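Notebook, assembly board bench
October, morning entry
Kept by: Pascual Saavedra

Board setup for the Clakura peg work was reviewed and the following is recorded for colleagues taking over the bench.

The Lurnidov board is to lie flat at the center of the dark table. The earlier practice of propping it on one side is discontinued. Pegs are stored in the Vondráček case, lower drawer, and the inventory sheet stands at 39 pieces after the last delivery. Bag 13 was returned to the supplier because the shafts were oversized; the replacement has not arrived.

Blue pegs fitted to the upper half are to be left standing between sessions. The small light-colored pegs are easily lost against the white surface and should be checked by touch before the board is lifted. Fit was tested by hand at 9 a.m. One hole remained tight and was dressed with 600 grit paper, then wiped clean.
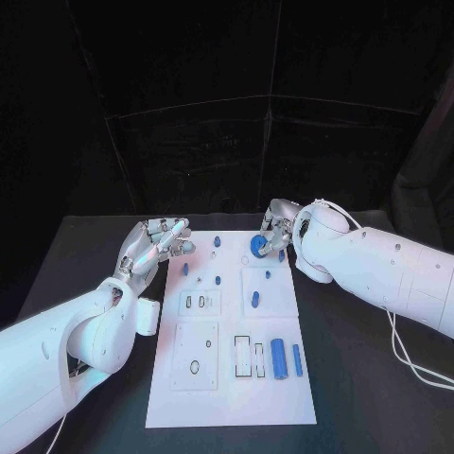 Spacing between the upright pegs is kept wide so that the blue disc can be brought in without disturbing its neighbors. The printed outlines remain legible and do not need to be redrawn. Solvent must not be used on them.

Outstanding: confirm with Usedbridge whether the square sub-panel can be ordered separately. Label the second drawer.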